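Sulside Block Lending: progress report to the Nukura small grants desk

From: Endang Liew
Period covered: February to April

Quick one this time, sorry, loan season starts in two weeks and half my notes are still on the back of a delivery slip.

Where we are

Target was 76 block sets sorted, boxed and on the shelf by the end of April. 58 are done. The rest are sorted by color but not boxed. Behind, but less behind than in March, when we had the big tubs from the Pretus nursery closing and not much else.

The tubs took ages. Mixed blocks, dominoes, bits of train track, a lot of crayon. Hakim Khoo went through every one and pulled out anything splintered or chewed. Rejects went to a neighbor for kindling. Good blocks washed, dried overnight on towels, light sand where needed. No repainting, we dropped that from the plan (see money).

The boxes

We moved away from the deep plastic bins in the original application. Kids tip them out and then nothing goes back in. Tried shallow cardboard boxes with no lids instead and the difference in the trial families was big. A three year old can see everything and reach the bottom. Parents said cleanup was quicker, one mom said it was the first toy she hadn't stepped on in a week.
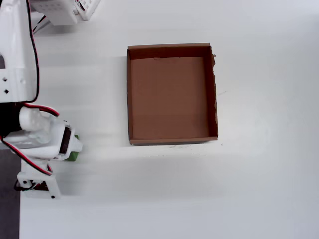

Boxes are also a lot cheaper and they stack OK if you put a sheet of card between layers. Downside is wear. Corners go first. We lost 9 boxes in the trial, mostly to being sat in. Replacing them is a small cost but it wasn't in the budget so flagging it now. Endorsed by Hakim, who wants tape on every corner before anything leaves the building. I think tape only on the ones going to groups, we'll see.

Sorting

Changed how we make up a set. First we did it by shape, one tub of cubes, one of arches and so on. Looked neat, boring to play with. Now each set is mixed shapes with a spread of colors, and cubes are the base of it. Greens and reds plentiful. Short on yellow, no idea why, maybe yellow is what gets taken home in pockets.

We check cubes on a plain white surface under a decent light. Much easier to spot chips and rough edges than on the old patterned tablecloth. Small thing but it sped up the checking more than anything else we tried. Rounded edges pass, sharp ones go back for sanding, cracked ones out. 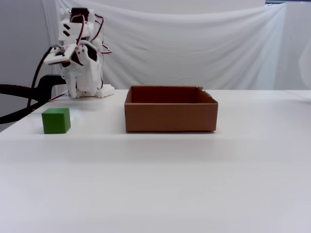

Green wooden cube on the white tabletop.

Put-away cards

Each set was going to come with a card of put-away games (color hunt, one block at a time, last one in the box gets to choose the story). Text is finished. Drawings are not. The person drawing them had a baby, very happy news, cards now expected early May. Loans can start without them, we'll slip them in at the first return.

Tested the games with two playgroups at the Kusuma community room. Color hunt was the clear winner. One block at a time works with the little ones and annoys the older ones, who want to throw the lot in by the handful. Fine by us as long as it's in the box. The story one needs a grown up who has a story ready so we've rewritten it.

Money

Spent 74 percent of the grant so far. Boxes under, sandpaper and soap over, van hire for the Pretus pickup a one off and done. Paint line not used at all. Asking if we can move the paint money to spare boxes and corner tape? It would cover both with a bit left for printing the cards. Need a yes or no before the next order goes in please.

Receipts are in the shared folder, apart from the soap which I'm still chasing.

Problems

Damp in the back store. One stack of flat boxes went soft at the bottom and had to be recycled. Everything is now up on pallets. Landlord says the gutter will be fixed, he said that in February too.

Box quality varies. The last batch had ragged cuts at the tops and a few torn flaps. Not dangerous but they look tatty before they've even gone out. Have asked the supplier, waiting to hear. If they won't swap them we'll trim them by hand and use them for the sets that stay in the room. 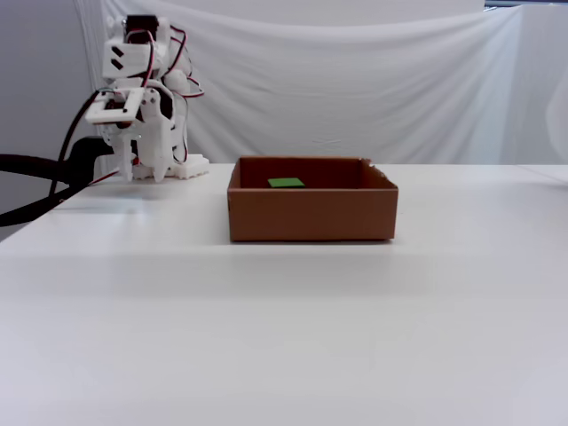
Open box with a small torn flap at one corner.

Labels peel. We're going to write on the cardboard in marker and stop buying labels.

Next period

Box the remaining sets. Finish corner taping, once Hakim and I agree on wich ones get it. Get cards printed and checked. First loans out to the trial families, then the Kusuma groups, then open it up to everybody on the waiting list. Short feedback form at every return, four questions, nobody fills in more than that.

Would also like to have you visit if anyone from the grants desk is free in May. Mornings are best, we're usually set up by 9:30 and there's coffee.

Any questions email me, phone in the workshop is still not working.

Endang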